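Five-finger hand vs parallel gripper for thin cards
Forum: End effectors and grippers

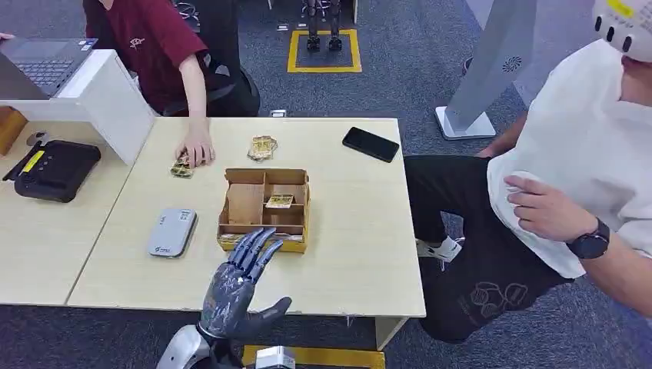 Five-finger hand at the divided box, cards in the front compartment.

skoltbridge_ed wrote:
We're comparing two end effectors on the card sorting task, the five-finger hand and our old parallel gripper. Same arm, same box with cardboard partitions. 200 picks each. The hand closes on a card standing in a compartment more often than the gripper does, but it is slower and the thumb catches the partitions. Logs to follow. Anyone running something similar?
Edileuza Sampaio

tolerance_stack wrote:
What's your approach angle? With the fingers curled forward like that I'd expect the knuckles to foul the front edge before the tips get down to the card.

skoltbridge_ed wrote:
Straight down for the first set, tilted 6 degrees for the second. Tilted was better. Still some contact at the front edge.

brirkcombe_lab wrote:
I don't think this is a fair test. A parallel gripper with thin rubber-faced jaws will beat any hand on a flat card. You're measuring your fingertips. What jaws did you use?

skoltbridge_ed wrote:
Stock aluminium, 2 mm pads.

brirkcombe_lab wrote:
Then change those first.

gleice_l wrote:
Disagree in part. Jaws are fine while the card stands upright. Once it leans on a partition you need to drag it off with one finger, and a gripper can't. We saw the same at Elstead with sleeved cards. I'd log upright and leaning separately.
Gleice Lins

skoltbridge_ed wrote:
Will split the logs that way and rerun with thinner jaws in August.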